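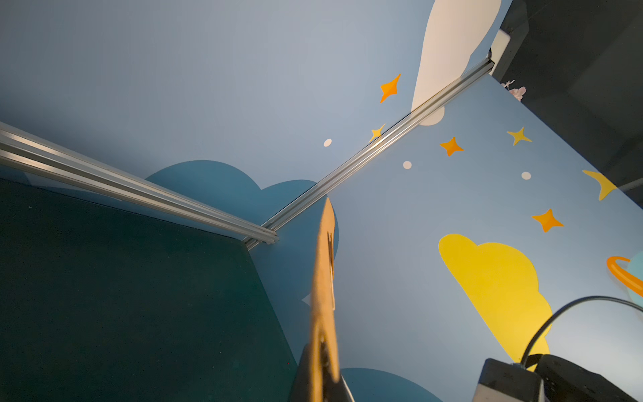 Second cell: what to buy, what to leave off (August, bench notes)

Third time through the quote for the second cell. Sofia Kalogeropoulos wants a number she can put in the plan, and I keep giving her a range, so these notes are me trying to get down to one line per item. Anyone on the bench can write in the margin.

Starting with the claim that bothers me. The Camex sheet says their finger set handles "thin and flexible goods." Fine. What goods? I asked for the test list and got a PDF with a cardboard carton and a folded towel on it. We are closing string-and-button envelopes. A carton tells me nothing about that. I wrote back and asked them to try an envelope with the string hanging. No reply at 4:40, will check again in the morning.

Fingers, quote as it stands: 98 a pair, minimum order 6 pairs. I don't want six pairs of anything I haven't bent yet. Gkikas will sell singles but won't give a lead time, so that is a different kind of bad. My line for the plan is two pairs from Gkikas, and if Camex answers the envelope question properly we talk about the bigger order then.

Envelope task this afternoon, both arms at the table.

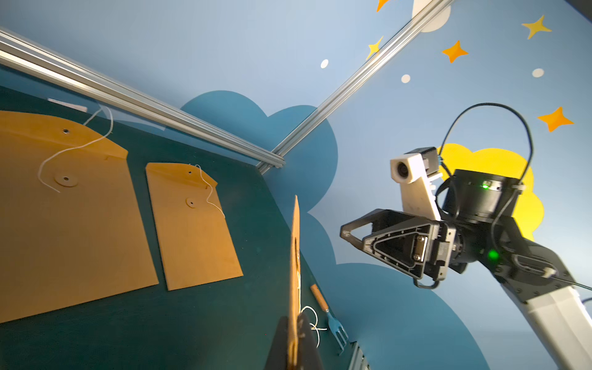

Third envelope in the black finger, nearly edge-on to the wrist camera. Two still flat on the table.

The salesman's argument is that a better wrist camera fixes this. I'm not convinced. From that angle the envelope is a narrow strip of paper and a better sensor gives me a sharper narrow strip. The string is the part I'd want to see well, and there a second viewpoint is worth more to me than pixels. We already have a second viewpoint. It's on the other arm, on a printed bracket, and the printed bracket cost us filament.

So, cameras: zero in this round. Sofia will ask why, because the Skolureck bundle has them "included." Included means it's in the price. I asked for the bundle without cameras and the discount was so small that I'd like to see the arithmetic.

Things in the Skolureck bundle I would not pay for separately:
- the tool changer. We change fingers with a hex key a couple of times a month
- year-one software seats (17 of them, there are four of us)
- "workspace lighting kit." Two lamps, as far as I can tell from the drawing
- on-site commissioning day

Things I would pay for:
- the spare wrist actuator
- the extrusion, cut to length, if they match the profile we have. Get this in writing. Last time "compatible" meant compatible after an hour with a file

Cable. I keep coming back to cable. The bundle has no line for cable management at all, and to me that means whoever wrote it has never stood next to an arm for a full shift. On our own cell the black cable goes up in a high loop over the wrist and back down into the arm. It works until you add reach. I want sleeving and proper strain relief on the order, priced, with a part number next to it. Cotdale stocks both and they pick up the phone.

Related, and also in nobody's quote: task objects.

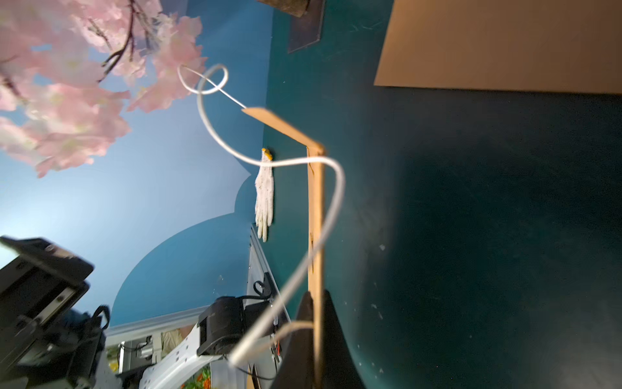
I'd put that line at 2000 for the year and I expect to be laughed at. But go through the receipts. Envelopes, gloves, cord, bits of wood, all bought a few at a time on someone's own card and claimed back late or never. The arms are a one-time purchase. This stuff gets chewed up and replaced, and a planning sheet that leaves it out is wrong from the first week. If the number gets cut I'd sooner lose it from the Skolureck side.

On soft stuff generally: cable, string, knit. Every vendor video I've been sent uses blocks. I have started replying with one sentence asking for a video with string in it, uncut, any length. Nothing back so far from anyone. I'm leaving the request in every thread.

Floor space. Measured again, the second cell fits if the shelving moves to the other wall. If it doesn't move we lose access to the back of the first cell. Someone has to decide this before we order extrusion, not after.

Power: existing circuit is probably OK for both cells. "Probably" is mine, I have not checked the breaker. To do.

Where I am tonight:
Fingers, two pairs, Gkikas. Chase lead time.
Spare actuator, yes, ask Skolureck to quote it alone.
Cable sleeving and strain relief, Cotdale, send them our arm lengths.
Task objects, 2000.
Cameras, none.
Bundle, no, unless they take the seats out and show the price moving.

Sofia, the Camex PDF is in the shared folder. Look at page 2 before you call them.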